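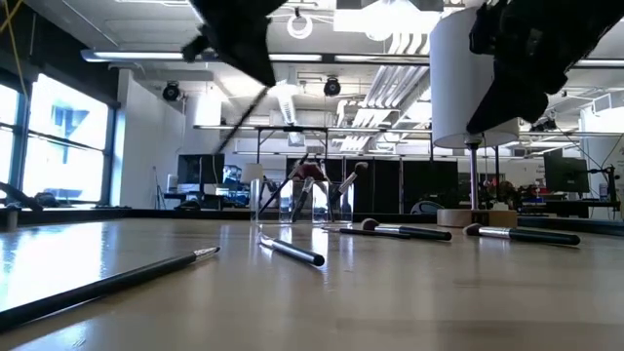
Fig. 1. Makeup brushes on a tabletop, with a glass cup behind.

Vehicle Electronics II
Unit 6: Power Supply and Recording Modes in In-Car Cameras
Instructor: Hadiza Shehu
Handout issued 9/26/22

6.1 Supply connections

An in-car camera takes its power from one of two places: the accessory socket or the fuse box. The socket is switched with the ignition in most cars, so the camera shuts down when the key is removed. A fuse box connection uses three wires. The first goes to a constant supply, the second to a circuit that is live only with the ignition on, and the third to ground. The camera reads the switched wire to decide which mode to use.

Check both circuits with a meter before connecting. Some cars keep the accessory circuit live for several minutes after the doors are locked, and a reading taken too early will be wrong.

6.2 Parking mode

In parking mode the camera draws from the constant supply. Two methods are in common use.

Buffered motion recording. The sensor runs all the time and frames are held in memory. When motion is detected, the buffer is written to the card together with the frames that follow.

Impact wake. Only the accelerometer runs. The camera starts after a shock, so the moments before the shock are not recorded. Current draw is much lower.

The lab unit (Pasell) supports both. Its default is buffered motion.

6.3 Worked problem: battery drain

The Pasell draws 146 mA in buffered motion mode, measured at the battery. Find the charge used in 12 hours.

0.146 A x 12 h = 1.752 Ah

Compare this with the usable capacity of the battery, not the printed capacity. A lead-acid starter battery should not be discharged deeply, and capacity falls in cold weather. Repeat the calculation for a car parked for 3 days.

0.146 A x 72 h = 10.512 Ah

6.4 Low-voltage cutoff

The cutoff circuit disconnects the camera when battery voltage drops below a set value. Brief dips must be ignored, so the circuit includes a delay. Set the threshold under no other load, with the car at rest long enough for the surface charge to fade.

6.5 Card wear

Loop recording overwrites the oldest file first. For this exercise, assume a card rated for 2,000 full write cycles. Card life in hours is the number of cycles multiplied by the hours of video the card holds. State the bit rate used, and count both channels if a rear camera is fitted.

Reading: Imomlow lab manual, section on fused connections. Brirkonance wiring sheet 939.

For next session: complete 6.5 for one-channel and two-channel recording. Show units at every step. The practical on cutoff delay runs in December.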